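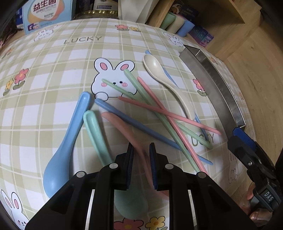
Spoons and chopsticks on the checked cloth, hand-held gripper open over the pile.

Wernholm cutlery sorting set, data card
Maintainers: Clotilde Delorme, Baptiste Sabatier
Last revised: 25 August 2023

Contents
1,036 episodes of picking mixed spoons and chopsticks and placing them in a holder. Recorded with hand-held grippers, no arm in the loop.

Intended use
Training the sorting cell at the Trarnside canteen, where two people per shift now sort by hand. With the cell running, one stays on the line — clearing jams, checking for soiled pieces — and the other moves to tray return. Job descriptions are being redrafted with Huguette Chauvin; changes take effect in September.

Known gaps
Overlapping chopsticks are underrepresented. No forks or knives. Do not use for throughput estimates.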